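The owner of the general store at Drirnero opens at six in the morning, and by the time we sit down in the back room she has already unloaded a pallet of milk. She has run the place for 28 years. The nearest supermarket is at Wandero, an hour's drive on a road that floods most winters.

"People ask how a town of 745 keeps a shop going," she says. "You order what they eat. It took me a few years to learn that."

Breakfast cereal, she says, is a good example. It takes up a lot of shelf for what it earns, and the freight is charged by volume. 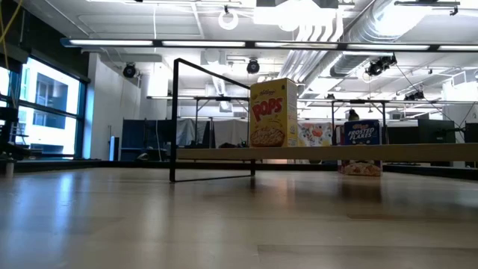

She used to take whatever the wholesaler in Toma sent her. Half of it went out of date. Now she keeps an exercise book by the till and writes down what customers ask for, and the order goes in every second week.

"If three families want the same thing, I'll get a carton. If it's one person, I'll tell them to pick it up in Wandero."

Prices are a sore point. Her mark-up on dry goods is 30 per cent, and she doesn't apologise for it. The cool room alone costs more to run than her mortgage did.
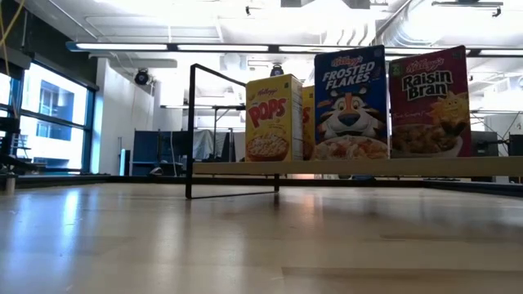 One long-time customer told me the prices were fair enough once you counted the petrol, though she still does a big shop in town before Christmas and feels a bit guilty driving past.

The owner knows about the big shops. "I see the bags in the ute," she says. "I don't mind. They come to me for the bread and the mail."
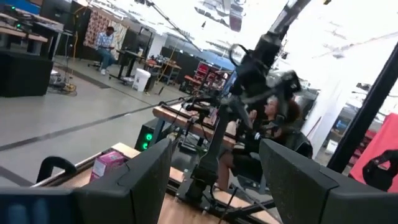 The mail contract comes up for renewal in May. Without it she would cut the afternoon hours, and she has said as much to the council at Imier. She is still waiting on a reply.

"I'd like another four years," she says. "Then somebody else can get up for the milk."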